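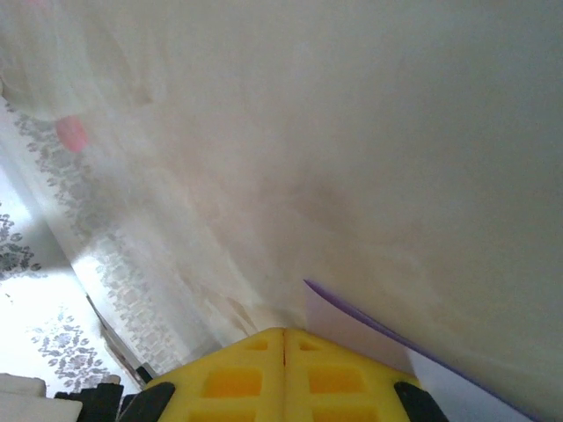 Reported fault: net curtain panel, Korkurard range, hem rising at one side after the second wash. Customer is Siham Ait Ali, order placed through the Prunis shop. The panel was bought as one of a pair and only one of them is affected. Product identification was unclear at first, as the sewn label has been cut out and Korkurard was sold in two versions with different yarn. Both are sheer white. The plain version has a white-on-white border; the lace at the left has a grey floral and scroll pattern with small rosettes in the border band, so the ticket has been moved to the patterned queue and the plain care sheet does not apply.

Support > Curtains and nets > Washing and shrinkage > Closed tickets

Status: closed, partial replacement
Opened: 6/1/18
Handled by: Arvo Pitkänen, then Gertraud Schwaiger

Customer's description

Both panels washed at 40 on delivery, hung damp, no problem. Before the second wash one panel had a grease mark from a radiator valve. That panel went in on its own at 60 with an 800 spin. The other was done at 40 as before. When both were back on the rail the hem of the first panel sat level on the window side and higher on the room side. Customer has tried steaming and hanging it the other way up. No change from either.

Entry 1, A. Pitkänen

Asked for the following:
- width at top and at hem
- drop at both side edges and at the centre
- type of heading tape, and whether the cords were pulled up during the wash
- detergent and any softener

Told customer not to iron. The border yarn on the patterned version does not take a hot iron and we would lose the option of a return.

Entry 2, customer reply

Width is the same top and bottom. Drop is correct at the window side, short at the room side, and somewhere between at the centre. Heading tape is the standard pencil pleat. Cords were left pulled up and knotted on the room side because the knot was too tight to undo. Detergent is Cordeiro liquid, no softener.

Entry 3, A. Pitkänen

Overall shrinkage ruled out. If the ground fabric had shrunk, the window side would be short as well. Two causes left: the border has drawn in along the room side, or the tape has shrunk and is lifting that corner. These are easy to confuse with the curtain on the rail.

Test given to customer:
1. Take the panel down and cut the knot. Replacement cord can be sent.
2. Pull the tape flat and lay the panel on the floor on a sheet.
3. Smooth from the top, do not stretch the hem.
4. Measure both side edges again, from the bottom of the tape and excluding the tape itself.

Entry 4, customer reply

Knot cut. Side edges now nearly equal, but the lace still puckers beside the border on the room side for the lower half. Customer adds that the tape feels stiff and is narrower on that side.

Entry 5, G. Schwaiger (taken over, A.P. on leave)

So both causes are present. The tape accounts for most of the lift and the border for the pucker. Knotted cord held the tape bunched during a 60 wash and it has set that way. Care sheet for the patterned version says 40 maximum, cords released. The sheet was supplied with the order, but I note that the online listing showed 60 until August, when Iman Tahiri corrected it. This order predates the correction. We cannot put the temperature down to the customer.

Suggested for the pucker: soak flat in the bath in cool water, drain without wringing, hang from the rail while wet with a row of clothes pegs along the room-side hem for weight. Leave overnight.

Entry 6, customer reply

Pucker much reduced, still visible with light behind it. Customer would accept it on a bedroom window but this is the front room. Asks whether a single panel can be supplied, as the pair is discontinued on the website.

Entry 7, G. Schwaiger

Checked with Albane Lemaire at the Zuterar warehouse. Single panels are held as returns stock, same border. One available in the right drop. Dye lot is different, and on a white net the difference should be slight, but customer has been told to compare in daylight before removing the packaging.

Resolution

One panel sent free of charge with new cord and the current care sheet. Original panel kept by customer. The grease mark did come out at 60. For future marks on this lace: washing-up liquid dabbed on from the back, left for ten minutes, rinsed, then the normal 40 cycle with cords undone.

Comparison confirmed by customer, no visible difference in shade. Ticket closed.

Filed under: Nets and voiles, Shrinkage, Heading tape, Care label queries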